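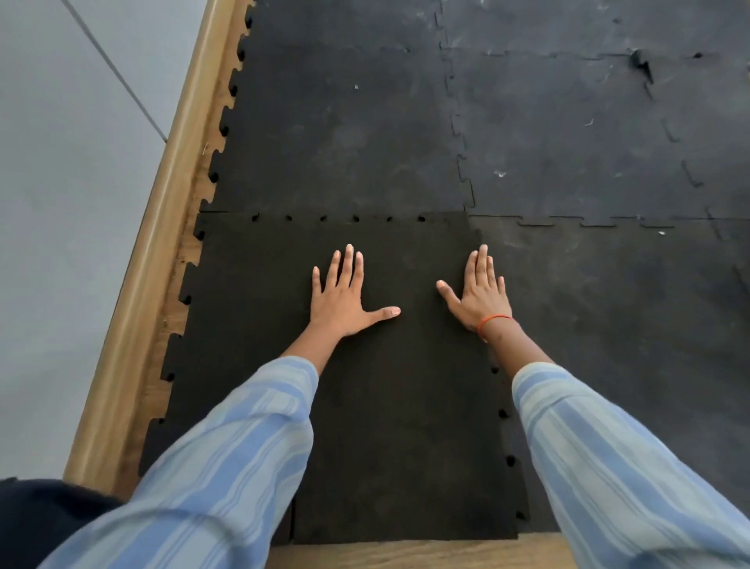
Palms flat on a rubber floor tile, fingers spread.

Carpal tunnel release

Carpal tunnel release is a surgical procedure used to treat carpal tunnel syndrome, a condition in which the median nerve is compressed as it passes through the wrist. The surgeon divides the transverse carpal ligament, a band of tissue that forms the roof of the carpal tunnel. Dividing the ligament enlarges the tunnel and lowers the pressure on the nerve.

Indications

Surgery is generally considered when numbness, tingling or pain in the thumb, index, middle and ring fingers persists despite wrist splinting or a corticosteroid injection. It may be advised earlier if there is constant numbness, weakness of the thumb or wasting of the muscles at its base. Nerve conduction studies are often done beforehand to confirm the diagnosis and estimate its severity.

Technique

Two main methods are in use. In open release, the surgeon makes an incision in the palm and divides the ligament under direct view. In endoscopic release, a small camera is passed through one or two shorter incisions. Long-term relief of symptoms is similar with both methods, although some patients return to work sooner after the endoscopic operation. Either method can usually be performed as an outpatient procedure under local anesthesia. At the Ilport hand unit, the time allotted for an open release is 20 minutes, excluding preparation and dressing.

Recovery

The hand is bandaged after surgery and kept raised to limit swelling. Finger movement is encouraged from the first day, and stitches that do not dissolve are commonly removed after 10 to 14 days. Night pain and tingling often ease quickly. Numbness and weakness that were present for a long time may take months to improve and do not always resolve completely.

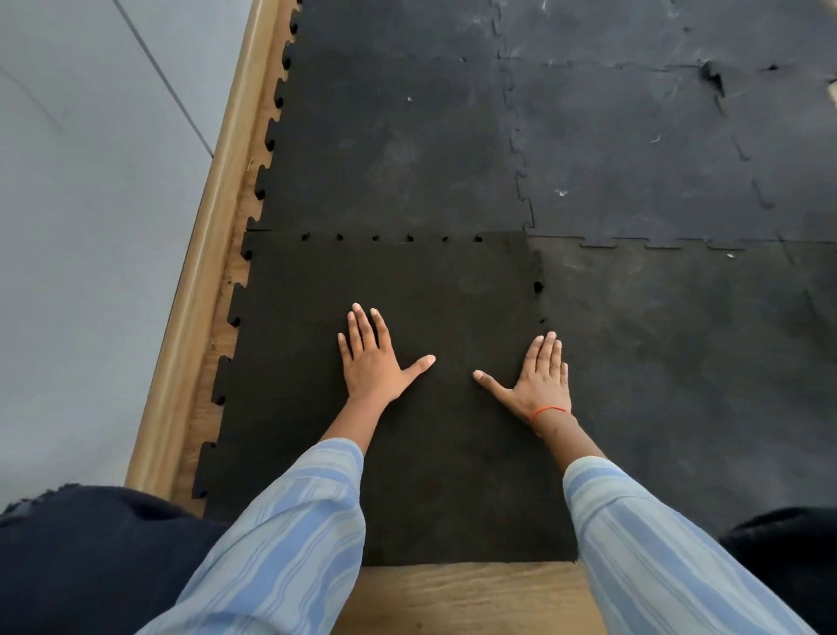 Grip strength is commonly reduced for several weeks, and tenderness on either side of the scar, known as pillar pain, may last longer. Light daily tasks are resumed first. Activities that load the heel of the hand, such as pushing up from a chair or floor exercise, are reintroduced later and according to comfort. Some programs include leaning forward with both palms on a textured rubber mat, the fingers spread and the thumbs directed toward each other. The amount of body weight placed on the hands is increased gradually. A therapist may also teach scar massage and nerve gliding exercises.

Complications

Serious complications are uncommon. They include infection, stiffness, a painful scar, injury to the median nerve or its branches, and complex regional pain syndrome. Symptoms may persist if the ligament has not been completely divided, and may return if scar tissue forms around the nerve.

Outcomes

Most patients report improvement. Results tend to be less predictable in severe or long-standing disease and in people with other nerve disorders, including diabetic neuropathy. An audit at Ilport by Bezawit Weldu and Annunziata Cirillo covered 307 operated hands, of which 113 were treated endoscopically. Repeat surgery was performed on 5 hands, all of them in the open group. The authors noted that patients had not been assigned to the two methods at random.

See also

Cubital tunnel syndrome
Median nerve
Nerve conduction study
Trigger finger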